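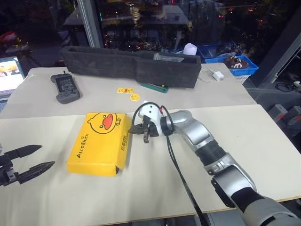 4.2 Ensinar uma tarefa por demonstração

Esta secção explica como gravar uma tarefa com os dois braços Protico, guiando à mão ou por comando remoto. Antes de começar, a instalação do capítulo 3 deve estar terminada e os dois braços devem aparecer como "ligados" no programa Plimico Estúdio.

Preparar a mesa

1. Retire da zona de trabalho todos os objectos que não fazem parte da tarefa. Os objectos ao fundo da mesa podem ficar, se nenhum braço chega até eles.

2. Coloque o objecto a manipular entre as duas garras. Para a primeira gravação recomendamos uma caixa de cartão pequena, deitada, como a caixa amarela ALLO DUCK usada neste capítulo. Uma caixa com desenho forte na tampa ajuda o operador a ver se ela rodou.

3. Verifique o cabo do punho. Ele deve fazer uma curva larga por cima da garra e descer ao longo do braço, sem ficar esticado em nenhuma posição.

4. Abra as duas garras e aponte-as para o objecto, uma de cada lado.

Nota: a caixa não precisa de estar alinhada com a borda da mesa. É até melhor que fique um pouco rodada, e com um ângulo diferente em cada gravação.

CUIDADO: Nunca ponha a mão entre os dedos da garra com os motores ligados. As pontas compridas fecham com força suficiente para magoar.

Gravar guiando à mão

5. No menu Demonstração escolha "Guiar à mão". Os motores ficam livres e o braço pode descer com o seu próprio peso -- segure-o antes de confirmar.

6. Segure o braço pelo segmento rígido. Não puxe pela manga preta canelada nem pelo cabo.

7. Carregue em Gravar e espere o sinal sonoro.

8. Leve a garra até à caixa devagar, feche, levante, desloque e pouse. Faça uma pausa curta antes de fechar e outra depois de abrir.

9. Carregue em Parar. O programa mostra a trajectória e pergunta se quer guardar.

Gravar por comando remoto

10. Ligue o comando e escolha "Remoto" no menu Demonstração. O operador deve ficar num lugar onde vê as duas garras directamente, não só no ecrã do computador.

11. Seleccione o braço activo. O outro braço mantém a posição, mas continua com força nos motores.

12. Repita os passos 7 a 9. Se a garra toca na caixa e a empurra, não tente corrigir: pare, apague a gravação e reponha a caixa.

CUIDADO: Se o sinal do comando se perde, o braço pára onde está e não larga o objecto. Não retire o objecto à força. Volte a ligar o comando e abra a garra pelo menu.

Quantas gravações são necessárias

Para uma tarefa simples com um só objecto, grave no mínimo 21 demonstrações válidas. Nos nossos ensaios em Clirncombe, a tarefa de mudar a caixa de lugar foi gravada 215 vezes, das quais 137 ficaram no conjunto final. As outras foram eliminadas por hesitação do operador ou por contacto com a mesa.

Nota: não misture no mesmo conjunto gravações à mão e gravações remotas. As velocidades são muito diferentes e o movimento aprendido fica irregular.

Mensagens de erro

E2 -- Punho fora do limite. Rode o punho no sentido contrário e verifique de novo o cabo (passo 3).

E7 -- Gravação demasiado curta. O botão Parar foi premido antes de haver movimento. Repita desde o passo 7.

Para reproduzir a tarefa gravada, continue na secção 4.3.

Texto e revisão técnica: Renji Hayashi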